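House Rules for Household Robots, Second Attempt

August 2, 2019

Readers with long memories will recall that our first set of house rules for humanoid work ran to 96 lines and was read in full by the person who typed it. The second set went up in June. It fits on two sheets of paper, and so far the complaints have been about the content, which we are calling progress.

The old rules had been borrowed from the arm benches, where a robot is bolted to a table and the worst it can do is knock over your coffee. They told you to stay outside the painted line. A robot with legs doesn't know about the painted line, and the room where we do kitchen tasks never had one. For most of the spring we were technically in full compliance with a document that didn't apply to us.

So the Surnitz working group started over, with the kitchen tasks first. Fetching things, putting things away, opening what needs opening. Small rooms, real appliances, a machine as tall as the furniture. If the rules hold up there, the thinking goes, they'll hold up in the big hall, where at least there's somewhere to step back to.

The rule that caused the most grumbling is number 4, on cables. Anything that hangs off the robot has to be bundled at the back, with enough slack for a full reach and no more. Anything that crosses the floor goes along a wall wherever there's a wall to go along. The Pluner team argued that this adds five minutes to every setup. It does. They then timed how long it takes to re-seat a connector after a heel comes down on a cable, and the argument went quiet.

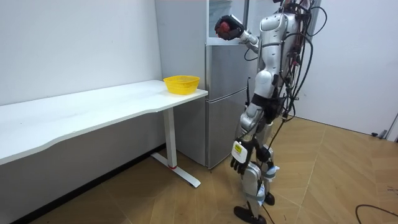
Rule 5 deals with overhead reaches, and it's the one we'd most like people to copy. Any object held above shoulder height must be something you would be willing to have dropped on your own foot. Jars and full bottles are out until the grasp has passed its checks lower down. There was a motion to allow "light glassware," which failed once its sponsor was asked to define light, and then asked about glassware.

Doors get a rule of their own. An appliance door that's part of the task may be open or closed as the task demands, but every other door on that appliance stays shut, and the room door has to be free to open from either side. We had one near thing in June involving a parked chair and an operator who wanted to leave in a hurry. The chair has been spoken to.

Operators also have to call out before any motion starts, in plain words, loud enough for the corridor. "Moving" is fine. "Okay" isn't, as people say okay all day long and mean nothing by it. Tjoa, who hosted the trial, asked whether a recorded voice could do the calling out. The answer was no. A recording will announce motion with great confidence while everybody is looking at their phones, and the point of the call is to make one human being look up.

Straps and wrist-mounted boxes get tugged by hand before each session and again after any fall. Write it in the log. The log is a paper notebook on a string, and yes, we heard the remarks about a robotics lab keeping its records on a string. The tablet it replaced has been missing since spring.

What isn't settled is the stop button. The draft asks for two people in every session, one to run the task and one to hold the stop and do nothing else. Nindico would like the second person to be allowed to take notes. Pluner would like the second person to be allowed to sit down. The working group is leaning toward yes on sitting and no on notes, on the grounds that a pen takes up a hand and a chair only takes up a chair, provided it stays clear of the door. See above.

Comments on the draft are open until the next meeting. Please send wording you would be happy to follow yourself at the end of a long session, and please don't send the old 96 lines back with tracked changes. We already got those. Printed copies are on the shelf outside the trial room, next to the notebook.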